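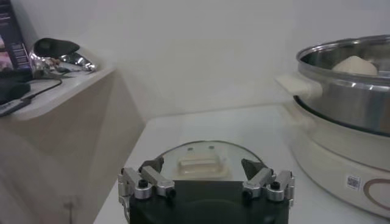 Gripper open over a glass lid.

Week 6 - Trimming a rubber-powered model
Maribeth Galang, Sunday session
Last updated: December

Read these notes before you bring your model to the field at Jenholm. We start at 7 in the morning, while the air is calm.

Check the balance point first. Mark it on both sides of the fuselage in pencil and write it in your log. If the model balances behind the mark on the plan, add modelling clay to the nose. Don't touch the tail yet.

Hand glides come next. Launch level, into the wind, at flying speed. A stall means the nose is coming up too far, so pack up the trailing edge of the tailplane a little. A steep dive needs the opposite. Make one change at a time and write it down. 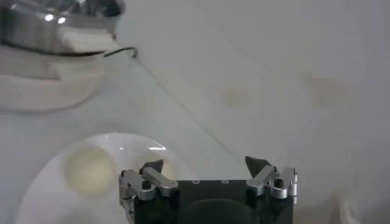 Once the glide is right, leave it alone and trim the power flight with thrust line only. Start with 89 turns, then work up. The motors in the class kit will take 600 when lubricated and stretched, but you won't need that many this week. Downthrust cures a power stall - use thin card behind the top of the nose block. Side thrust controls the turn.

Nayara Teixeira has the winders and spare rubber. Bring your own log, pencil and clay.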